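3.2 Feeding enrichment and keeper records

Feeding was the part of the day in which the two groups differed most. At Hetura the gibbons and langurs were fed from fixed trays in the night quarters, twice a day, and browse was hung in the outdoor enclosure whenever it could be cut. At Cultberg the same diet was scattered over the island or put into puzzle feeders, and the keepers changed the feeding places from one day to the next. Both zoos weighed the food before it went out and again when the leftovers were collected, so intake could be compared without any change to the normal routine.

Keepers filled in a short sheet after each feed. It asked which animal came first, whether any animal was chased off, and how long it took before the group left the food. We collected 2,671 sheets in total. Sheets with no time entered were kept for the question of order but left out of the analysis of feeding time. The infants born in June were not scored until they were taking solid food, and their mothers were scored as usual.

The sheet was tried out first with the keepers at Talta, a small collection that took no further part in the study. Their main complaint was that "chased off" was too broad, as it covered both a lunge and a slow approach that made the other animal move. We split it into two boxes.
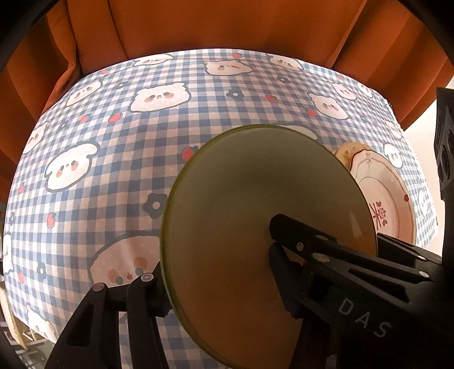
Figure 2. Gripper, plates and checked cloth.

Mafalda Henriques wrote to us that the two boxes were still too few for langurs, in which a low-ranking female will often leave the food before any other animal has moved towards her. In her view such departures should be counted as displacement, and leaving them out would make the tray-fed group look calmer than it was. Dionysis Konstantinidis disagreed, and thought that keepers could not be asked to judge why an animal had left while they were also cleaning and shifting the group. We kept the two boxes and added a line for free comments.

The comments were used more at Cultberg than at Hetura, and mostly for the langurs. Many of them do describe an early departure of the kind mentioned above. They were read by two of the authors separately, and a departure was accepted only where both agreed. Adding these cases raised the displacement figures for the tray-fed langurs and left those for the gibbons almost unchanged. The results in Section 4 are given with and without them.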